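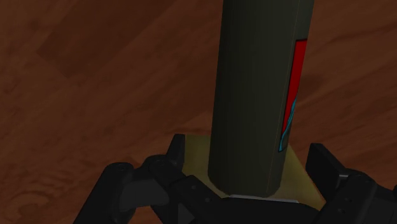
Nernimo Challenge

The Nernimo Challenge is a student robotics contest run out of the Skosstead campus, and I've been hooked on it since my first year, so forgive me if this entry reads less like an encyclopedia and more like a fan letter. Everything happens in simulation. Teams write a controller for a single arm with a two-fingered gripper, hand it in, and the server runs it over and over on household objects until somebody wins or everybody gives up and gets noodles.

History

The first contest was held in October 2018 as the final project for an evening class in robot programming. Five teams entered, mine included (we came fourth, and I still think our code was the prettiest!). The class was dropped the next year but the contest stuck around as a club activity, and it now takes place every November, with the tasks posted at the start of the fall term.

Software

The club uses a simulator called Meltport, which students started as a class assignment and have been patching ever since. Controllers talk to it through a small library named Peng. Peng handles the arm's joints and the gripper, and it reads the camera views, one from out in the room and one close to the fingers. The close view is the one you'll be staring at when you debug, trust me. My old team ignored it for weeks and worked only from the room view, and we couldn't figure out why our grasps kept landing off center.

Tasks

Each round puts a handful of things on a wooden table and the arm has to deal with them one at a time. 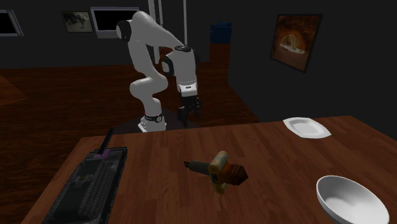
The power drill is the one everybody groans about, with its awkward handle and all that length on either side. Plates are sneaky too, they lie so flat that a gripper coming straight down has very little to grab, so most teams go for the rim. Bowls are friendlier. Beginners usually start there and get a nice confidence boost before the drill ruins their evening.

Scoring

A full run is worth 600 points. You get points for lifting an object, more for setting it down in the right spot, and you lose some for knocking over the neighbors. Anything over 400 gets a team into the final, where every controller is run five times on layouts it hasn't met before. Ties go to the faster run. There was a long argument on the mailing list over whether dropped objects can be picked up again, and the current rule says yes, as long as they're still on the table.

See also: Meltport (simulator), Peng (library), Skosstead Robotics Club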